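Velldale Sorting Room Project
April progress report

Hi Lieven,

You asked for something shorter than last time and with fewer attachments, so I've left the floor plan out and I'll just tell you where we are. Ward has read this and added a couple of corrections, mostly about the money.

The short version is that the room works. We moved everything over from the old place on Skellik in the first half of the month, a bit at a time in Ward's van, and we've been sorting donated craft and classroom supplies in the new space ever since. It's bright in there! I'd forgotten what it's like to match lids to pots in proper light.

Storage

This was the biggest line in the grant, so I'll start with it. We went back and forth for ages on wooden shelving against metal carts, and I know you leaned toward wood because it's cheaper. We went with the stainless steel carts in the end and I'm really happy with them. They're open on all sides, so you can reach a bin from wherever you happen to be standing, and when something leaks (glue, usually) it wipes right off the metal.
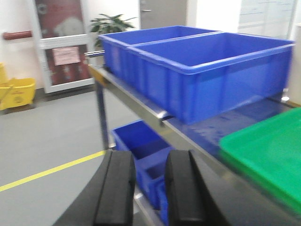

The blue bins are the other half of the system. Blue is for sorted stock waiting to go out to schools, and we keep it on the carts, top and bottom. Anything that hasn't been through our hands yet stays in cardboard by the door until somebody has time for it. We did try colored stickers first, the way your office suggested, and they lasted until the first wipe-down. Having one color of bin for one job is easier on everybody, especially the after-school helpers who come in for an hour and don't want a lecture from me before they start.

The bins are a good depth too. The old ones were so shallow that a jar of paint stood up above the rim, and then you couldn't put anything on top. I'd like a few more of the same kind before the supplier changes the shape on us again. Ward has a quote from Wouters and says the price hasn't moved from the winter.

One thing I'd change: the labels. We have nowhere good to put them. The outside of the bins is ribbed and tape peels off after a while, so for now it's tie-on tags with the school's name in marker. It does the job but it looks like a yard sale. Ward wants to try clip-on card holders and I've told him to go ahead out of the small purchases budget.

Sorting tables

The tables are plain white on top, which I argued for and will keep arguing for. We handle a lot of small round things: paint pots, lids, jars of beads, those little tubs of modeling dough. On the old brown tables they just disappeared. On white you see the color right away, and you see a crack in the rim right away too, and cracked ones go straight into recycling.
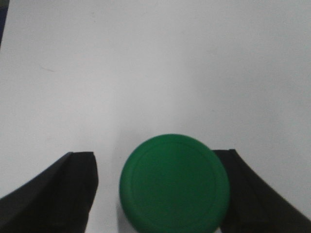

We've settled into a rhythm of one kind of item at a time, and it's made a bigger difference than anything we bought. Before, we'd tip a whole box out and work through the heap, and there'd be scissors under the felt and felt under the glue sticks. Now you take out the lids, do the lids, and put the lids away. It sounds slower. Ward timed it over an afternoon and we got through 5 boxes where we used to manage 3, so I've stopped complaining about it.

The tops are picking up a few scuffs already, nothing that bothers me. If you remember, the seller in Gorkville offered a clear protective sheet as an extra and we said no. I'd still say no. Money's better spent on bins.

Deliveries

Two schools have had their full orders and both wrote back, very kindly. One of them asked whether we could send the lids and pots already matched up, and yes, we can do that now that there's table space for it. A third order is nearly packed, just waiting on brushes. We're always short of brushes! If anyone in your building is clearing out an art closet, please point them our way.

Money

Ward's department, so I'll keep to what he's told me. The carts came in under what we'd set aside and the tables came in over, and the two more or less cancel out. The move itself cost us only fuel. We haven't touched the second payment yet, and we'd like your okay to spend part of it on extra bins and the card holders. He'll send you the receipts separately, in order this time.

What's behind

The inventory list. I said it would be done by now and it isn't. We've got the paints and paper written up and nothing else. Part of the trouble is that stock keeps going out the door before it's been listed, so I'm going to try listing at the table while we sort and see if that holds up. I'd like to send you the finished list with the next report, and if it slips again I'll write and tell you before you have to ask.

We also still need a second step stool, and a better spot for the recycling, which is currently next to the sink where everyone trips over it.

Come and see the room if you're passing through Velldale. Mornings are best, before the school crowd gets in, and Ward will make coffee if you give him a bit of warning. Let me know about the second payment when you can, as Wouters is only holding the quote until the end of the month.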